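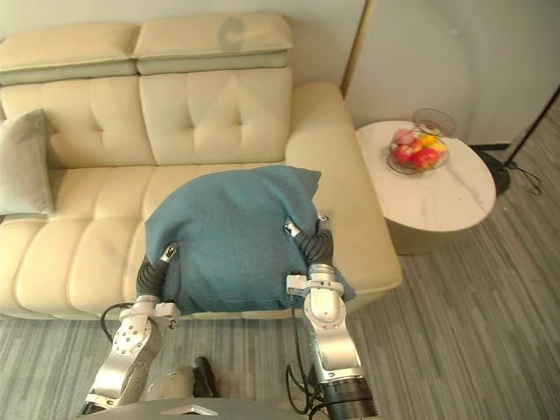
My fly line comes off the reel in coils tight enough to hang a coat on, and every cast at the Prirmont jetty ends up ten feet short. It's a Mokoena intermediate, two seasons old, and it has sat on the spool since fall. Last night I tried stretching it across the living room, reel on one end of a cream-colored sofa, with a teal cloth over the seat like the one up top so I wouldn't get line dressing on the cushions. Twelve feet of room for 105 feet of line — you see the problem. Is there a better way, or do I buy a new one?
Nokuthula Xaba
25/01/2023

Amra Golob
Take it outside. Loop the end around a smooth post, walk off as much line as you normally cast, and lean back gently for 30 seconds. Let it relax, then do the next stretch. Don't yank, and don't use a fence with splinters unless you enjoy buying line. Wipe it down with warm water and a drop of dish soap while you're at it. If it coils right back up, the coating is probably done. Cold January water makes any intermediate stiffer, so stretch it again at the beach.

tustus76
buy a new one. mine lasted 5 trips

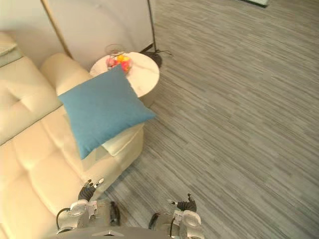

More in Lines & Leaders
Leader keeps hinging at the loop knot
Best sinking line for the Brarulcombe inlet?
Backing: how much is too much?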